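Section 5: Setting Up Your Heltow Countertop Water Filter for the First Time

Welcome back! If you've come straight here from Section 3, you should have the filter housing, the faucet adapter and both hoses laid out and wiped clean. If you skipped ahead (plenty of people do, and we understand), please go back for a moment and check your parts against the list, as it is a lot easier to find a missing washer now than with a wet counter.

Set aside a good part of the morning or evening for this the first time. None of it is hard, but there is some waiting built in, and the whole thing goes better with a cup of coffee nearby and no dinner on the stove.

Before you begin

You will need a dry towel, a large bowl or pitcher, and the small Jin cartridge that came sealed in its own bag. Leave the bag closed until step 4. You do not need any tools, and please don't use pliers on the plastic collars. Hand tight is as tight as they ever need to be.

Choose a spot for the housing that is level, within easy reach of the faucet, and out of direct sunlight. The short hose is 39 inches long, so measure before you fall in love with a particular corner.

CAUTION: Use the filter with cold water only. Hot water can soften the hose fittings and will shorten the life of the cartridge.

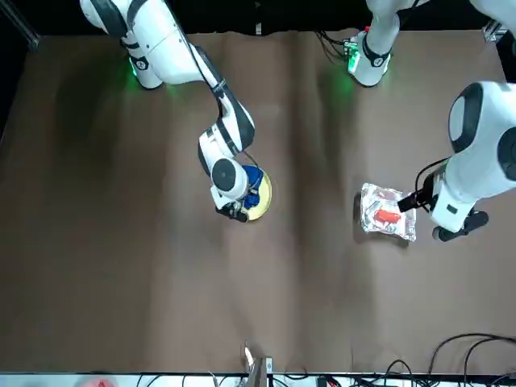 Attaching the faucet adapter

1. Unscrew the aerator from the end of your kitchen faucet by turning it by hand. If it is stubborn, wrap a damp cloth around it and try again. Put it away somewhere you'll remember, along with its washer, in case you ever move house and want to put the faucet back the way it was.

2. Look at the threads. If they are on the outside of the faucet, use the adapter marked A. If they are on the inside, use the one marked B. Pull-out spray faucets won't work with either adapter, and we're sorry about that. The Lirnska under-sink kit is the one to look at if that's what you have.

3. Press the flat rubber washer into the adapter, screw the adapter onto the faucet, and turn on the cold water for a few seconds. A drip or two at the collar usually means the washer is sitting crooked. Take it off, seat the washer again, and give it another try.

Installing the cartridge

4. Open the cartridge bag and remove the blue caps from both ends. Rinse the outside under cold water.

5. Unscrew the top of the housing and lower the cartridge in with the arrow pointing up. It should drop the last little bit with a soft click. If it stands proud of the rim, lift it out and turn it a quarter turn before lowering it again.

6. Run a fingertip around the black O-ring in the lid to be sure it's lying flat in its groove, then screw the lid down by hand.

NOTE: Write the month on the sticker inside the lid (October, say) so you know when the cartridge went in. It sounds fussy, but you'll be glad of it later.

Connecting and flushing

7. Push the clear hose onto the fitting marked IN and the white hose onto the fitting marked OUT. Each one needs a firm push, and you should feel it stop.

8. Place the free end of the white hose in your bowl or pitcher. Turn the cold water on slowly, no more than halfway, and switch the adapter lever to FILTER.

9. Let the water run for 5 minutes. It will probably look gray at first from the fine carbon dust, and there may be some spitting as the air works its way out. Both are perfectly normal. This water is fine for houseplants, but please don't drink it.

10. Turn the water off, wait 3 minutes, and repeat step 9 once more. If the water is still gray after the second flush, flush it a third time.

11. Dry everything with your towel and look over each connection with the water running. Once you're happy that it's all dry, clip the spout onto the white hose.

CAUTION: Never leave the filter running while you're out of the house, and always turn off the faucet itself when you're done, not only the lever.

If you need a replacement washer or O-ring, ask for the Bamitz seal pack, part number 3611. It fits both the older housing and this one. Cleaning the housing and changing the cartridge are covered in the next section.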